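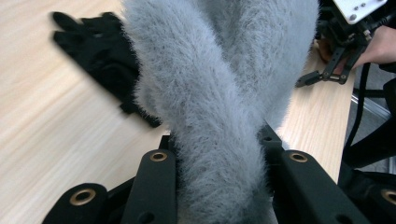
May, late, kitchen

I promised myself I'd write down how the trial is going before I forget the details, so the tea is made, the cat has been fed, and I have a good half hour before I get sleepy.

We are well into the Lorkimo kit now. It's the set from Vedix: a pair of hand-held grippers, the cables, the software, and a support line that is answered by a very patient man called Prodromos Dimitriou. I like him a great deal, and I've bothered him far too often. The trial runs 90 days and I have to tell Refilwe Mnguni whether I'd spend our money on it, and she wants a straight yes or no from me, poor woman, when she knows perfectly well I've never given one in my life.

So, the good things. The grippers are easier on the wrists than the Benedetti pair we had in the winter, and I can talk a new person through them in a morning. Xolani picked it up before lunch! Cloth is what I care about most, of course, and knits most of all, the fluffy kind that clings to everything. I did 18 folds this afternoon, and by the end I'd stopped thinking about my fingers and was just folding, humming away like my grandmother at her ironing. 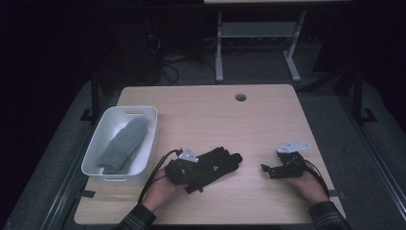 Now for the grumbles. The cables bother me. I'd like them longer and softer, and I'd like them to leave from the back of the hand so I could forget about them. The manual is 53 pages and the part on fabrics is a single paragraph, which made me laugh and then made me cross. And spare finger sets cost 430 a pair, so I asked Prodromos twice in case I'd misheard him (I hadn't, and he was very nice about it).

Sibusiso thinks we should wait and see what Proment brings out in the fall. He may be right, he often is, but he's been waiting for the next thing as long as I've known him, and meanwhile there's work to be done. Edem would buy it tomorrow. I'm somewhere in between, leaning toward Edem, mostly because my hands don't ache tonight and after the Benedetti days they always did.

Must ask about a discount on the finger sets before I say anything to Refilwe. Also need to find out if the gloves come in a small. Also cat food, we're down to the last can.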